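# Hendon Desk Set – data card

Version 2, updated 6 May 2024

12 shares · 4 comments

Hendon is a set of robot arm recordings made for one narrow question: can a policy decide which small thing to pick up next when every choice is a reasonable one? We think this is one of the most fun problems in tabletop manipulation, and we're very happy to finally put the recordings out.

The setup is kept plain on purpose. A single arm works on a wooden tabletop with desk items: a mesh pen cup, a roll of tape, a green block and a marker. Start positions change between episodes and so does the order of picks.
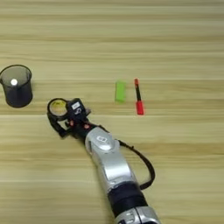 Each episode comes with a short text instruction and a success flag. The set holds 3859 episodes, of which 2910 are marked as successes. Please don't throw the failed ones away! Our method, Vekis, learns from both, and it was the failures that taught it when to let go and try again.

## How Vekis uses the data

Vekis scores every object before the arm commits to one, then scores them all again after each grasp. The second scoring pass is cheap – it reuses the image features from the first – and it made a bigger difference than anything else we tried in April. Without it, the arm would often go back to a spot where an object used to be.
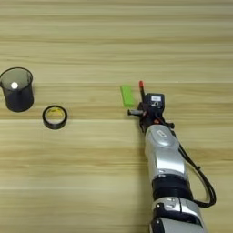

Pinbridge Robot Learning Notes, vol. 5, no. 2, p. 31

Long thin objects were the hard part. A marker can be gripped in many ways, and a grip that is fine for lifting may be a poor one for placing. We added a grasp angle label for these episodes, and the gain showed up right away in our tests. Round objects with a hole, such as tape, got a separate label for rim grasps.
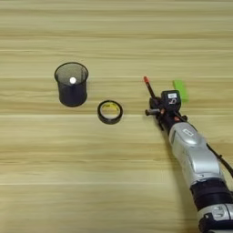

## Splits and known problems

- Train, validation and test are split by session, so neighboring episodes never end up on both sides.
- Instructions are in English only.
- Some 40 episodes have a late success flag. Use the corrected index in the Hjaltested folder.
- All recordings use the same type of tabletop. Expect a drop on dark or shiny surfaces.
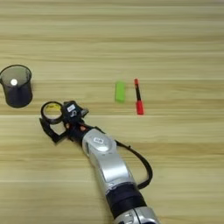 Fig. 4. Tape roll at the gripper, with the green block and marker on the table.

## Using it

Start with the small Pinbridge subset, which loads quickly and covers every instruction type. If you train on the full set, please report results with and without the failed episodes. We'd love to see a method that gets more out of them than ours does!

4 comments · Share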